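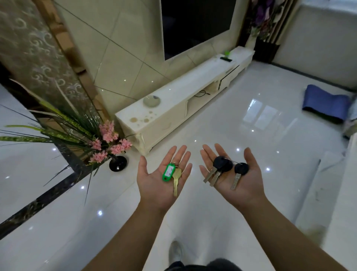

How to sort out the household keys

Most advice on this starts with buying something. A wall rack, a colour-coded cabinet, a little box with an app. I've tried a few of those and I don't rate them. The Koster rack in our hallway in Pemcombe held two umbrellas and a dog lead within a month. What you need is a packet of cheap plastic tags, a pen and an hour.

1. Get every key into one place. Drawers, coat pockets, the bowl by the telly, the glovebox. We ended up with 21, which is ridiculous for a house with three outside doors.

2. Try each one in each lock. Yes, each one. People will tell you they know a key by looking at it. They don't. Two keys with the same black plastic head can open completely different things, and I had a brass one I'd have sworn was the side gate. It was for a padlock we no longer own.

3. Write the tag as soon as the key turns. Leave it until the end and you'll be back at step 2. Use the tags with a paper label behind a clear window, as ink straight on plastic rubs off. Pencil lasts better than most biros.

4. Don't put your address on it. I'd also skip "front door". Use a word the family understands and a stranger won't. The tag colour can do half the work, provided you don't get clever and use 8 of them.

5. Split the bunches. Thin wire rings are fine for spares sitting in a drawer, but I wouldn't trust one in a pocket. Everyday keys go on a proper split ring.

6. Deal with the mystery keys. The usual tip is to keep them "just in case". I gave ours until the end of January in an envelope, then threw out all 7. Nothing has been locked since.

If a spare is stiff, try a puff of graphite before paying for a new one. The fellow at the Lotuvville hardware shop wanted to sell me Sastine lock spray as well, and I can't say it did anything the graphite hadn't.

Security keys with dimples down the blade may need the owner's card to be copied, so find that card before you drive anywhere.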